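Opening up the old tower

The desktop had been sitting under my desk since we moved to Cronin, and for the last few months it had been getting slower to start. In March it began restarting on its own, usually when I was in the middle of something. I put off dealing with it for a few weeks and then gave it a Saturday-length block of time, or what I thought would be one. I ended up using three evenings.

I have had this computer long enough that I don't remember what is in it. I wrote the parts down when I bought it, but the list went missing in the move. So the first job was to take the side off and see what I was dealing with before ordering anything.

If you haven't opened a desktop before, it is less work than it sounds. Shut it down, switch it off at the back, pull the power cord, and hold the power button in for a few seconds. Then unplug everything else. I put masking tape on each cable with a number on it, and I would do that again. The side panel on mine comes off from the back edge. One of the screws was tight enough that I had to go find a bigger screwdriver.

Lay the case down before you start poking around. I tried working on it standing up the first evening and kept dropping screws into the bottom. On its side, you are looking straight down at the board and both hands are free. 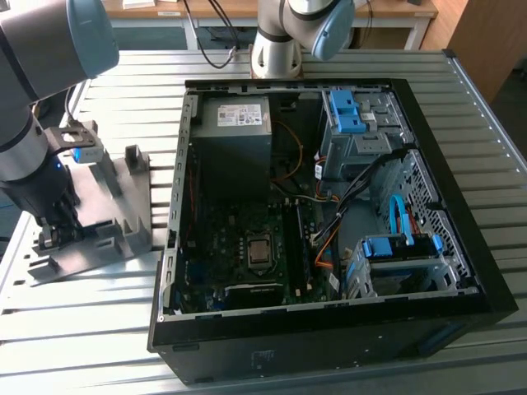 The tower on its side with the panel off. Power supply at upper left, motherboard below it.

The power supply was my main suspect. Random restarts can come from a lot of places, but mine is old and I had never replaced it. The label has plenty of small print on it. Copy down what yours says before you shop, and measure the unit too. I skipped measuring the first time I bought one, years ago, and had to send it back.

I ordered a Neler unit from Zuvex. It came in four days. I also picked up a can of air and a small tube of thermal paste, which I didn't end up using.

Taking the old supply out was mostly a matter of following cables. I unplugged the big connector to the board first, then the smaller ones, and took pictures with my phone as I went. Some of those connectors have a clip you need to press, and the clips get stiff. Press and wiggle, don't yank.

Putting the new one in took less time than getting the old one out. I spent longer on routing the cables so they weren't lying across everything. It isn't pretty in there, but the panel goes back on without a fight.

While it was open I cleaned out an old downloads folder too, or rather I did that after it was back together. There were 855 files in it and I kept 293. Most of the rest were manuals for things I no longer own.

It has been running for two weeks now with no restarts. Startup is still slow, so the drive is probably next. I'll write that up when I get to it.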